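Ticket 2830 - Warenwirtschaft Samum, Etikettendruck bricht ab
Status: in Beobachtung
Gemeldet von: Lager Clarninton
Bearbeiter: Fikri Pattinasarany

Meldung
Beim Drucken von Regaletiketten aus Samum bleibt der Auftrag nach dem 100. Etikett stehen. Die Warteschlange zeigt weiter "wird gedruckt", der Drucker blinkt nicht und meldet auch keinen Fehler. Kleinere Aufträge laufen durch.

Eintrag 1
Der Hersteller-Support von Hodwood schreibt, es liege "mit hoher Wahrscheinlichkeit am Netzwerkkabel". Das war auch beim letzten Ticket die Antwort, damals ging es um falsche Umlaute. Kabel trotzdem getauscht. Auftrag mit 300 Etiketten geschickt, Abbruch nach 100.

Eintrag 2
Hodwood empfiehlt nun, den Treiber neu zu installieren. Gemacht, Rechner neu gestartet, Spooler geleert. Gleiches Ergebnis. Dass ein Treiber ausgerechnet bei einer runden Zahl aufgibt, glaube ich nicht so recht. Im Protokoll von Samum steht an der Stelle nur Code 434, und den kennt das Handbuch nicht.

Eintrag 3
Gegenprobe: dieselbe Datei direkt an den Drucker geschickt, ohne Samum. Alle 300 Etiketten kommen heraus. Damit sind Kabel, Treiber und Drucker für mich aus dem Rennen. Hodwood sieht das anders und möchte ein Foto vom Typenschild. Bekommen sie.

Eintrag 4
Rückruf am Donnerstag. Es gibt in Samum eine Einstellung "Blockgröße Ausgabe", Vorgabe 100. Eigentlich soll nach jedem Block der nächste angefordert werden. Laut Hodwood wurde daran beim letzten Update "nichts Wesentliches" geändert - was immer das heißt. Wert auf 434 gesetzt, Abbruch kommt jetzt nach 434. Immerhin reproduzierbar.

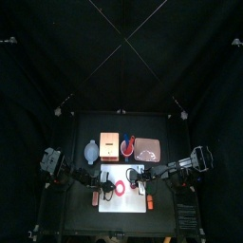

Kann das Lager bis zur Korrektur normal weiterdrucken?
Mit Einschränkung: Aufträge bitte so aufteilen, dass keiner über der eingestellten Blockgröße liegt, und vor dem nächsten Auftrag warten, bis die Warteschlange leer ist.

Eintrag 5
Korrektur für Samum ist im Mai angekündigt. Eine Bestätigung, dass Code 434 und die Blockgröße zusammenhängen, habe ich nicht bekommen. Die gleiche Zahl halte ich für Zufall, den Wert hatte ich selbst eingetragen. Lumbantobing druckt mit derselben Version und meldet bisher nichts, dort sind die Aufträge aber kleiner.
Ticket bleibt offen, bis ein Auftrag mit 300 Etiketten bei Blockgröße 100 durchläuft.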